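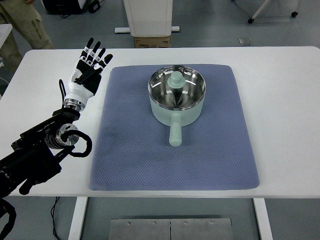

September, half past five in the morning. I could not sleep again, so I write.

Yesterday I had my first long telephone call in English at the new job. The woman was ringing about a delivery to Uvport, and she spoke very quickly and with a cold. I asked her to repeat the address 3 times. At the end she laughed, kindly I think, and spelled it for me letter by letter. My ears were red for an hour afterwards.

In the evening I studied the verbs with "put" – put off, put up, put up with. I have 85 of such verbs in my notebook and I am sure of very few. Why must one small word do so much work?
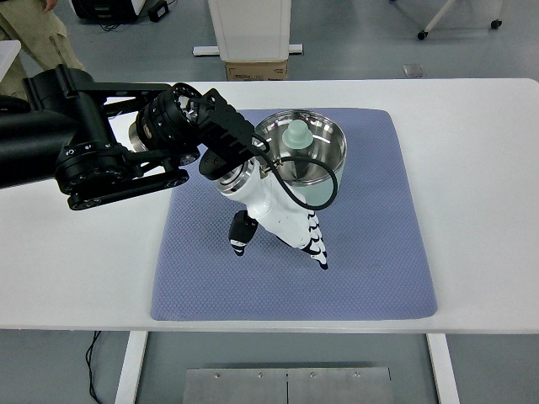
Tanko Lawal thinks that I should leave the notebook in the drawer for two weeks and only listen to the radio, the plays most of all, where people interrupt each other. I answered that I cannot learn what I do not write down. He told me to try it anyway.

So I will try, from tonight. The radio needs new batteries, and I must also write to my aunt in Odora before the end of the month. Her last letter is still under the lamp.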